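Hanna Holovko had been up since four when I reached her in Trovport, and she still wanted to talk about bread. Rye bread, mostly, and the sourdough starter she has kept going for eight years.

"People think rye is heavy and sour and that's the end of it," she told me. "Then they try a slice on the second day, with cold butter, and they call me up!"

She bakes 43 loaves on a normal morning and sells them from a side window on Furkik Street, and I can tell you the caraway one is worth the drive all by itself. The crust crackles, the middle is soft and a little sticky, and it smells wonderful (my car still does).

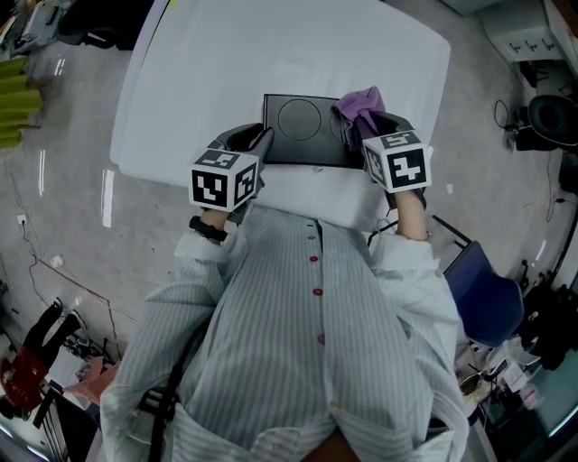

Analyn Tan thinks the caraway gets too much praise and would send any first-timer straight to the plain dark loaf. She buys two every week and freezes one, sliced.

Holovko laughed when I passed that along. "She's right, the plain one is harder to make. You can't hide anything in it."

Her method is slow. The starter gets fed at night, the dough is mixed before dawn, and she goes by feel more than by the clock. In March, when the kitchen was freezing, one batch took so long to rise that she opened the window at noon. The line waited anyway.
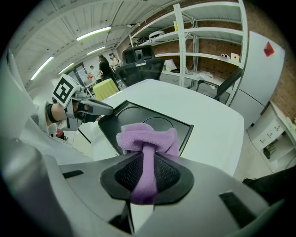
I asked what a beginner should do first, and she didn't stop to think. "Buy a scale. Then make the same loaf ten times before you change anything."

So I've started. My first one came out flat as a shoe - and we ate the whole thing, warm, with too much salt on top. She says to feed the starter more often, and to call her after loaf number two.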